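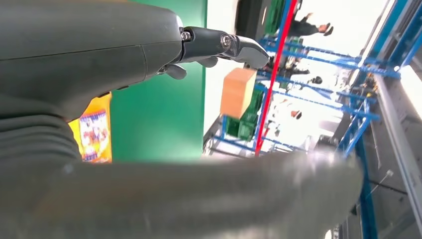 Relabeling the blue rack

Home | Archive | Storage | Contact

24 March 2020

The blue metal rack has been in use since May of last year and the layout has drifted. Small cartons migrated into crates meant for bags, and the crates moved up or down a level whenever somebody needed the space. I spent an afternoon putting it back in order. Notes follow, mostly for my own reference.

The rack is a Hilau bolt-together unit. Shelf spacing was 40 cm throughout. A green crate fits under that with very little hand clearance, so lifting anything out meant pulling the whole crate forward first. I moved one pair of beams up a notch, which gives 43 cm. The extra three centimeters is enough to reach in over the rim. The level above loses the same amount and now takes only flat items.

Rated load is 70 kg per level with the weight spread evenly. I weighed the two fullest crates on a bathroom scale and they are well under that, even side by side.

Packaged goods with a printed front now stand upright, label out. Plain tan boxes are harder, as one small brown carton looks like any other. Those get a Tekine paper label on the short end and a second on the top. The roll was 100 labels and I used fewer than half. Pencil smears on them. Ballpoint is fine.

I tried Flotov clip-on tags for the crates first. The clips are made for a thinner rim and popped off when the crate was slid along the shelf. Hidayat sells a version with a wider jaw, and I have ordered one pack to test before buying more.

Still open: the feet on the left side need another turn, and the upper beams have not been checked with a level since the change. I also want to try the crates with the long side facing out. That uses more width per crate but the contents are easier to read.

Get new posts by email. Enter your address to subscribe. You can unsubscribe at any time.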